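Gripper comparison group - minutes of the third meeting
Ullcombe project, held in the small room, March
Start: 14:00

Chair: Tiago Barreto
Minutes: the undersigned
Apologies: one person from the Makport side, who sent written comments before the meeting. They are included under point 3.

1. Minutes of the last meeting

Accepted with one correction. In point 5 it was written that the Brandão fingers are stiffer than the Cliditz fingers. It must be the opposite. The table in the shared folder was already right.

2. State of the recordings

Tiago reported that we now have 632 accepted recordings with the hand-held grippers. The goal stays at 3000 before we make the final choice of finger. The number is lower than what was planned for this month. Two reasons were discussed: the change of finger pads takes longer than we thought, and many recordings were refused by the checking script when the marker of the second gripper was lost for more than a moment.

It was asked if the limit in the script is too strict. Tiago prefers to keep it until we have results from both finger types with the same setting. Agreed.

3. Comparison of the fingers

The group looked at the views from the gripper cameras, with the marker of the other gripper in sight.
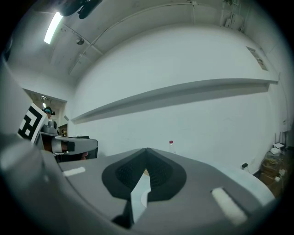
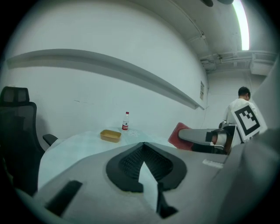

Comments from Makport, read aloud by the chair: the wide lens is good for keeping the other gripper in view, but the body of the gripper takes a large part of the lower half. They ask if the camera can be moved up by some millimetres. Tiago answered that a higher mount was tried in the first week and that it made the tool heavy at the front. He is willing to try it once more with a shorter bracket, on one gripper only.

There was a longer talk about the pads. The people who used the Brandão fingers for a full session said they hold small bottles well but slide on flat trays. With the Cliditz fingers it is the other way round: the tray is easy, and the bottle turns in the grip when it is lifted at the neck. It was noted that these are impressions of the users and that we have not yet separated them by object in the table. This must be done before the next meeting.

A question was raised about the ceiling light. When the gripper is tilted backwards the lamp comes into the view, and the exposure then changes for the rest of the picture. Proposal: fix the exposure by hand at the start of each session and write the value in the log. Accepted for a trial of 4 sessions.

4. Markers

The marker cards must sit flat and tight on their holders. On one tool the card had become loose after a pad change, and the position of that tool was wrong by a visible amount in the replay. From now on the card is checked by hand after each pad change - also when only one pad is changed.

The size of the marker was discussed again. A bigger one would be easier to read from far, but it would hide more of what is behind it. No decision. The chair asks everybody to stop printing their own versions, as there are at present two sizes in the drawer and they look almost the same.

5. Controller

The new release of the controller software was installed on the arm in the other laboratory. Closing of the fingers is smoother, and opening has a delay of around 7 frames that was not there before. The delay is the same with both finger types, so it does not change the comparison, but it has to be understood before we replay any long task. The old release stays on the second arm for the time being.

6. Actions

Short bracket for the camera, one gripper: Tiago
Table of results separated by object: undersigned
Exposure value in the session log: all users
Answer to Makport about the camera height: Tiago
Report on the opening delay: controller group

7. Other matters

The spare Cliditz pads have not arrived. If they are still missing at the next meeting, we will continue with the Brandão set alone and accept that the two numbers will be unequal for some time.

The meeting closed at 15:20. The next one will be announced by mail.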